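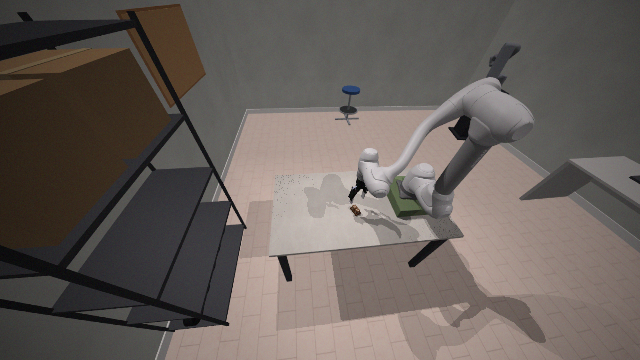
Serial Structure in the Cassim Novels: A Project Report

Tamsin Hoani and Tharushi Ekanayake
Supervisor: Willy Lambrechts

1. Purpose

The project examined how a long fantasy series reminds readers of earlier events. The material was the Cassim cycle by Noémie Leclerc, a sequence of six novels set in the river city of Eltamis. The later volumes were written for readers who might not have opened the earlier ones for years, and reviewers often complain about repeated background.

2. Method

Each novel was read twice. On the second reading we marked every passage that restated an event from a previous volume. A passage was counted only if it ran to a full sentence or more. Passing use of a name or title was left out. Both authors marked the first volume as a trial, although it has no predecessor, to test the rules on the prologue. Disagreements were settled by rereading the passage aloud.

3. Results

The fourth novel, The Guvutberg Oath, holds 16 recaps, the most in the cycle. Nearly all fall in the opening chapters and are spoken by minor characters. In the final novel the recaps are fewer but longer. The account of the siege takes up roughly 3,000 words and is told by the exiled queen, who was not present at it. Her version differs from the second novel on 4 points, including who opened the gate.

4. Discussion

The siege account works as a recap and as new plot – a reader who remembers the second novel will see that the queen is lying or misinformed. Recaps in the middle volumes do not work this way and could be removed without loss to the story.

5. Limits

We used the Kistdale paperback edition only. Anoma Dissanayake lent us a hardback of the third novel with a different chapter order, which we did not compare. The short stories were also excluded.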